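Nilldale, 19/09/2018

**Nilldale Opens Shared Lounge at Wonder House, Seeks Furniture for Second Room**

The ground-floor lounge at Wonder House is open to residents and their guests after a month of work. The room had been used for storage since the building was converted to apartments. It now has a wood floor, beige seating and a glossy reddish-brown table, and it can be used every day between 10 in the morning and 10 at night.

Residents asked for the lounge in a survey last year. Many of the apartments at Wonder House are small, and people who wanted to have a neighbor over for coffee or sit somewhere other than their own bedroom had few places to go. The laundry room was the most common meeting spot, mainly for the folding counter.

"I've lived here four years and I knew maybe three people by name," said Lensa Derese, a resident on the second floor. "Since the lounge opened I've been down most evenings. Sometimes I talk to someone and sometimes I read my mail. Either one is fine with me."

Work began in August. The old carpet came up first, and the boards under it were sanded and finished in a light color. Two walls were patched and painted. The radiator was moved to the short wall so that seating could go along the long one.

The total cost was $2,413. Nilldale had set aside $2,482 for the project, and the remaining $69 will go toward felt pads for the furniture legs and a second doormat.

Most of the furniture was already in the building or came from people who live nearby. The table was the exception. It was bought used from Trương, a secondhand furniture shop, and refinished by Định Mạc, who works in the shop's back room and has repaired chairs and cabinets for Nilldale before.

"The top had rings all over it and one leg had a crack," Mạc said. "I glued the leg, took the top down to bare wood and built the color back up with several coats. It's a tough finish, but if you put a hot pot on it you'll see the mark. Use a trivet."

Residents have asked whether food and drinks are allowed. They are. Drinks with lids or caps are preferred. Spills on the floor should be wiped up right away with the cloths kept in the closet by the door. Candles and hot plates are not permitted.

The seating was chosen by Leandro Benítez, who manages the building for Nilldale. He said he tried several arrangements before settling on the present one.

"We had a big sectional in there for two days and it ate the whole room," Benítez said. "You couldn't get around the table without turning sideways. What we have now is lower and lighter, and people can move it. I'd just ask that they move it back."

A few other points for residents:

- The lounge is opened with the regular front door key.
- Groups who want the room to themselves should write their name on the sheet by the mailboxes at least a day ahead. Bookings are limited to two hours.
- Guests are welcome as long as a resident is with them.
- Items left overnight will be put in the closet and kept for two weeks.
- Bicycles and strollers should stay in the hallway rack.

Cleaning will be done by Itska, the same company that cleans the stairs and halls. Itska will mop and dust on its regular visits. Residents are asked to take their own cups, bottles and newspapers with them when they leave, and to sweep up crumbs.

Nilldale is now planning a second, smaller room on the same floor, across from the mailboxes. It will be set up for quiet work, with desks along the window side. Pacita Dimaculangan, who handles the company's building projects, said the second room will follow the same approach as the first, with used pieces where possible.

"We're looking for two desks, a bookcase and some lamps," Dimaculangan said. "They don't need to be in great shape. If the joints are solid, we can deal with the surface. We can't take upholstered pieces unless we've seen them first, and we can't take anything with glass shelves."

People who would like to donate furniture can leave a note with the building office at Wonder House, with the measurements and a phone number. Nilldale can pick up large pieces within town. Measurements matter more than photos, as the doorway to the second room is narrow.

No opening date has been set for the work room. The window needs a new sash, and the carpenter, Hjalti Bech, is finishing another job first. Bech has also been asked to look at the lounge door, which sticks in damp weather. Until that is done, residents should lift the handle slightly as they pull.

Comments about the lounge can be dropped in the box beside the door. The first round of notes included requests for a wall clock, more hooks for coats and a lower setting on the overhead lights. The hooks have been ordered. The clock and the lights will be looked at when the work room is wired. 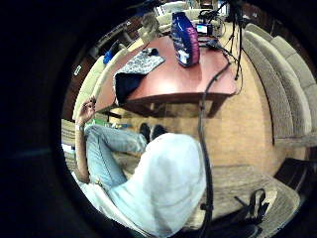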